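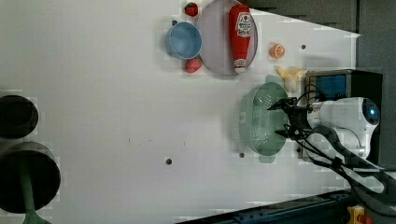

How often do you need to check the fingers of a gripper? In my cell it is every Saturday morning, before the first run, and again after any day when the arm has touched the table by mistake.

I learned this in October, when our arm in Lurthorpe began to drop things. I changed the grip force, then the speed, then I wrote a long message to Beril Ekinci, who built the cell before me. She answered with one line: "Did you check the screws?" I did not. Two screws in the linkage had moved by half a turn, and the fingers were closing a little crooked.

So now I have a routine. I stop the arm, switch off the power and move the cables by hand, slowly. The cables need some slack near the gripper, but a loop that hangs too low will catch on the things on the table. We lost one connector like this and waited 16 days for a new one.

Then I clean the fingers with a dry cloth and tighten the screws in the same order each time. I put a small line of paint marker over each screw head – if the line is broken, the screw has turned. After this I run 12 slow closings with nothing between the fingers and listen.

For the first real picks I like a mix. The ketchup bottle lying across the plate is a good test for the angle of the wrist. The strawberries are small and show quickly if the tips do not meet. The green colander is the one I trust least, as its rim is hard to grip and the fingers must come in at the correct height.

Every 400 picks I also check the bolts where the arm is fixed. The manual from Talance says nothing about this interval, it is only my habit. Next week I want to try softer pads on the fingertips, and I am still looking for a glue that will hold them.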